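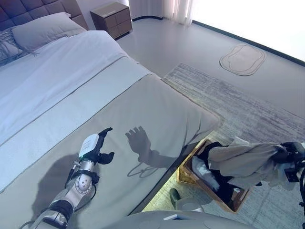 Home Rooms Laundry Grumbles About

Do you need a bed runner?

2 min read

I resisted bed runners for years. A strip of cloth that covers the bottom of the duvet, keeps no one warm and has to come off every night before you can get in – who is that for? Hotels, I assumed, where people put suitcases on the bed.

Then we bought one. Light grey, from Pimia, reduced, and still more than I would admit to my mother. The label promised it would "anchor the room". The room was not going anywhere.

What it does do is hang over the corner and hide the side of the mattress, and I'll give it that. It also makes a white duvet look made when you have only pulled it straight. Whether that is worth a second thing to wash I am less sure. Ours came out of the machine in October with a crease down the middle that two goes with the iron haven't shifted.

The woven laundry basket I do defend. Benedikt Koller wrote in after my last post to say that woven ones snag knitwear, and that I should get a lidded plastic one from Gruber like his. Perhaps. I have had mine on the go since we moved in and haven't lost a jumper to it yet. Lids, in my experience, are where the clothes end up – on top, in a heap.

As for the tufted headboard, it collects dust in every square. I go over it with the brush end of the hoover when I remember.

Cushions next time. I have views on fringes.

190 shares | 14 comments

Older post Newer post Back to top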